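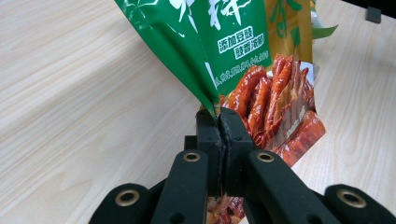

Prüfliste Cluster-Sicherheit, Umgebung Dulport

Stand: 21. August 2020
Geprüft von: Darmawan Rahman
Geltungsbereich: Produktivcluster Dulport mit den Namespaces grarkusum, hartono und monitoring. Der Testcluster Drarnen wird getrennt geprüft und taucht hier nur auf, wo er Zugriff auf Dulport hat.

Bewertung: OK = erfüllt, M = Mangel, H = Hinweis, n. a. = nicht anwendbar. Mängel werden als Ticket im Projekt Plattform angelegt. Hinweise bleiben in dieser Liste und werden beim nächsten Durchgang wieder angesehen.

1. Zugriff auf die Kubernetes-API

1.1 API-Server ist nur aus dem Verwaltungsnetz erreichbar
Ergebnis: OK
Getestet vom Büronetz und von einem externen Anschluss. Beide Verbindungen laufen in den Timeout.

1.2 Anonyme Anfragen sind abgeschaltet
Ergebnis: OK
--anonymous-auth=false ist auf allen Control-Plane-Knoten gesetzt. Der Health-Check des Loadbalancers arbeitet inzwischen mit einem eigenen Zertifikat.

1.3 Bindungen an cluster-admin sind begründet
Ergebnis: M
Neben der Plattformgruppe ist auch das Dienstkonto deploy-hartono an cluster-admin gebunden. Laut Kommentar im Manifest war das für die Migration gedacht. Die Migration ist abgeschlossen, die Bindung kann weg. Vorher eine Role im Namespace hartono anlegen, sonst bleibt die Pipeline stehen. Benötigt werden dort Deployments, Services, ConfigMaps und Secrets.

1.4 Persönliche kubeconfig-Dateien laufen ab
Ergebnis: OK
Anmeldung über OIDC. Die alten Clientzertifikate sind abgelaufen und wurden nicht erneuert.

1.5 Notfallzugang ist hinterlegt und versiegelt
Ergebnis: H
Der Umschlag liegt im Tresor und ist unbeschädigt. Auf dem Beiblatt steht noch der alte Hostname des Sprungservers. Beim nächsten Tausch mitkorrigieren.

2. Identitäten und Zertifikate der Dienste

2.1 mTLS zwischen den Sidecars ist aktiv
Ergebnis: OK
Konfiguration in grarkusum und hartono kontrolliert. Zusätzlich auf einem Knoten mitgeschnitten, es war kein Klartext zwischen den Sidecars zu sehen.

2.2 Restlaufzeit des Root-Zertifikats
Ergebnis: M
Noch 59 Tage. Die Überwachung meldet sich erst bei 25 Tagen, das ist für einen geplanten Wechsel zu knapp. Beim letzten Tausch mussten alle Deployments mit Sidecar neu gestartet werden, und für hartono brauchen wir dafür ein Wartungsfenster. Bitte die Alarmschwelle anheben und den Wechsel schon jetzt einplanen. Die Anleitung im Wiki beschreibt noch die Vorgängerversion der Steuerungsebene, die Namen der Secrets stimmen nicht mehr.

2.3 Privater Schlüssel der CA liegt nur im vorgesehenen Secret
Ergebnis: OK
Suche in Git-Historie, Artefaktablage und den Home-Verzeichnissen des Sprungservers ohne Treffer.

2.4 Zugriffsregeln zwischen Diensten stehen auf „deny“ als Vorgabe
Ergebnis: M
In grarkusum erfüllt. In hartono steht die Vorgabe auf „allow“, einzelne Dienste sind ausgenommen. Damit darf jeder neu hinzukommende Dienst erst einmal alles aufrufen. Umstellung mit dem Team absprechen: Der Berichtsdienst ruft mehrere Endpunkte auf, die in keiner Schnittstellenliste stehen. Erst protokollieren, dann sperren.

2.5 Sidecar-API ist nur über localhost erreichbar
Ergebnis: OK
Aus einem Nachbar-Pod getestet, Verbindung abgelehnt.

3. Geheimnisse

3.1 Keine Zugangsdaten in Umgebungsvariablen der Manifeste
Ergebnis: M
Es gibt 2 Fundstellen, beide im Namespace monitoring: das SMTP-Passwort des Alarmversands und das Token für den Chat-Webhook. Beides in den Secret Store verschieben und danach neu ausstellen. Verschieben allein reicht nicht, die Werte stehen in der Git-Historie.

3.2 Verschlüsselung der Secrets in etcd
Ergebnis: OK
Stichprobe direkt aus etcd gelesen, Präfix des Verschlüsselungsanbieters vorhanden.

3.3 Dienste lesen nur ihre eigenen Secrets
Ergebnis: H
Die Einschränkung ist über Scopes gelöst und funktioniert. Für den Importdienst in grarkusum ist der Scope weiter gefasst als nötig, er enthält auch die Zugangsdaten der Archivdatenbank. Der Dienst benutzt sie nach Auskunft des Teams nicht.

4. Netz

4.1 NetworkPolicy mit Standardsperre je Namespace
Ergebnis: OK
Eingehend und ausgehend vorhanden.

4.2 Ausgehende Verbindungen ins Internet sind auf eine Liste beschränkt
Ergebnis: H
Die Liste im Egress-Proxy hat 17 Einträge. Beim Eintrag für den alten Paketspiegel antwortet kein Server mehr. Entfernen, sobald geklärt ist, ob noch ein Build darauf zeigt.

4.3 Verwaltungsoberflächen sind nicht öffentlich
Ergebnis: OK
Dashboard, Tracing und Metriken nur über den Sprungserver.

4.4 Verbindung vom Testcluster Drarnen nach Dulport
Ergebnis: M
Erlaubt sein soll nur der Abruf aus der Image-Registry. Die Firewallregel lässt aber das ganze Subnetz auf allen Ports durch. Im Kommentar der Regel steht „temporär“, ein Datum fehlt. Regel auf den Registry-Port einschränken.

4.5 TLS-Versionen am Ingress
Ergebnis: OK
TLS 1.0 und 1.1 werden abgelehnt.

5. Pods und Images

5.1 Container laufen nicht als root
Ergebnis: M
Ausnahme ist der Log-Sammler, für ihn liegt eine Freigabe vor. Der Bildkonverter in hartono läuft ebenfalls als root, ohne Freigabe. Das Team meint, das Basisimage verlange es. Lokal ließ sich der Container mit anderer UID starten, wenn das Cache-Verzeichnis als emptyDir eingehängt ist. Manifest dazu liegt im Ticket.

5.2 Dateisystem nur lesend eingehängt
Ergebnis: H
In grarkusum durchgängig. In hartono nur bei den neueren Diensten.

5.3 CPU- und Speicherlimits sind gesetzt, auch für die Sidecars
Ergebnis: M
Für die Anwendungen ja. Bei den Sidecars in hartono fehlen die Annotationen, dort gilt kein Limit. Werte aus grarkusum übernehmen und nach einer Woche mit den Metriken abgleichen.

5.4 Images stammen aus der eigenen Registry und sind über Digest angegeben
Ergebnis: H
Eigene Registry: ja. Digest: nur in grarkusum, in hartono noch Tags. Das Tag „latest“ kommt nicht mehr vor.

5.5 Schwachstellenscan läuft bei jedem Build
Ergebnis: OK
Kritische Funde brechen den Build ab. Mit einem absichtlich veralteten Basisimage getestet.

5.6 Version von Sidecar und Steuerungsebene stimmen überein
Ergebnis: OK
Nach dem letzten Upgrade wurden alle Deployments neu ausgerollt.

6. Protokollierung und Alarme

6.1 Audit-Log des API-Servers ist aktiv und wird ausgelagert
Ergebnis: OK
Lesezugriffe auf Secrets werden mit Metadaten erfasst, ohne Inhalt.

6.2 Anwendungslogs enthalten keine Tokens
Ergebnis: M
Der Sidecar des Importdienstes läuft auf Log-Level debug und der Dienst selbst schreibt komplette HTTP-Header mit, einschließlich Authorization. Log-Level auf info, Header im Dienst filtern, betroffene Indizes löschen.

6.3 Alarm bei Ausfall der Zertifikatsausgabe
Ergebnis: OK
Pod der Zertifikatsausgabe im Wartungsfenster gestoppt, Alarm kam an. Laufende Dienste waren nicht betroffen.

6.4 Uhrzeit auf allen Knoten synchron
Ergebnis: OK

7. Sicherung und Wiederherstellung

7.1 etcd-Sicherung vorhanden und verschlüsselt
Ergebnis: OK

7.2 Wiederherstellung wurde geübt
Ergebnis: H
Geübt auf Drarnen, mit Erfolg. Die Zustandsspeicher der Dienste waren nicht Teil der Übung. Beim nächsten Mal mindestens den von grarkusum einbeziehen.

7.3 Sicherungen liegen außerhalb des Clusternetzes
Ergebnis: OK
Schreibzugriff nur für das Sicherungskonto, Löschen gesperrt bis zum Ende der Aufbewahrungsfrist.

7.4 Hardware-Sicherheitsmodul
Ergebnis: n. a.

Reihenfolge der Behebung

Zuerst 1.3, 3.1 und 6.2, dort geht es um Zugangsdaten oder sehr weite Rechte. Danach 4.4. Punkt 2.2 bekommt einen eigenen Termin, die Anleitung im Wiki muss vorher überarbeitet und auf Drarnen einmal durchgespielt sein. 2.4, 5.1 und 5.3 betreffen alle hartono und können in einem gemeinsamen Rollout erledigt werden, wobei 2.4 erst nach der Protokollierungsphase scharf geschaltet wird.

Nachprüfung der Mängel durch D. Rahman, jeweils nach Schließen des Tickets. Bitte im Ticket den Commit angeben, mit dem die Änderung ausgerollt wurde.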